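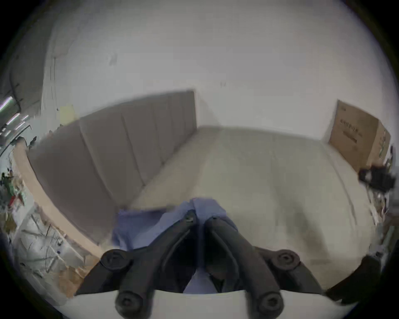 The Trimosberg pumped storage plant came back on the grid in March, 11 weeks after Unit 2 was taken down for a new thrust bearing. I read the outage report over two evenings. Most of it is oil temperatures.

The old bearing pads had a soft metal face. The new ones, supplied by Stondo, are faced with a plastic that tolerates a slower start without oil injection. On the first full-load run the hottest pad settled at 62 degrees Celsius, well under the alarm setting. Faustino Ocampo, who signed the report, lists 1,167 operating hours before the next inspection – a short interval, but he wants wear data early.

The cost section is thin. Jolter did the crane work under a separate contract, and the figure for lost generation is missing. Yatziri Cuevas asked for it in the comments on my last post, and I still don't have it.

The appendix also covers vibration at part load. The readings are over the old baseline in pump mode only. I plan to compare them with the Zepeda plant, which runs the same runner design at a lower head.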